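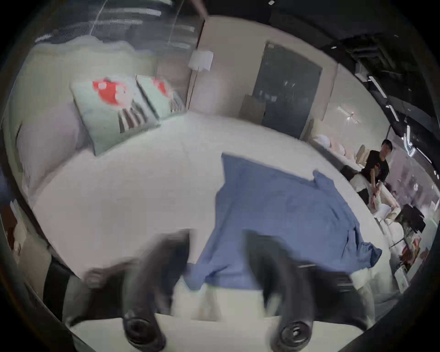 Blue garment on the white bed, gripper coming in, Hadbridge open day

Hadbridge Users' Group – minutes, 16 Dec 2018

Sixteen of us came, which I was very pleased with given the parking. Apologies were read and the November minutes agreed, once I'd put right the spelling of Leltitz (sorry, my fault again!).

1. Report on the open day
I gave my report on our visit to the Zistton demonstration. Most of the talk was about the hand-held grippers, which you work yourself, picking up clothes and bedding so that a robot can be taught the same job later on. I had a go and was hopeless at it – sleeves are much harder than you'd think – but I'd happily go back and try again. Several members asked if the fingers would mark a good sheet.
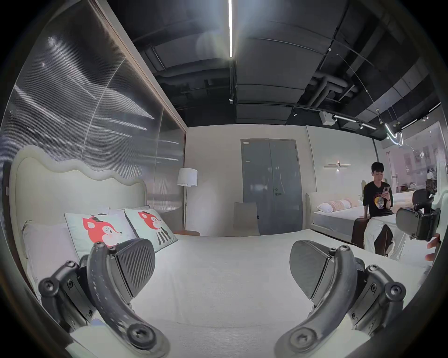 I said I hadn't thought to ask and would write to Zistton. We also had a long chat about whether duvet covers should be next, with strong feelings on both sides (buttons or poppers, mainly).

2. Next visit
Srithong have offered us six places at their own open day. Agreed to take them, names to me please, first come first served. The coach quote was £1,370 and there was a bit of a gasp, so we'll share cars.

3. Any other business
The tea urn is leaking again. Two members will look at it before next time.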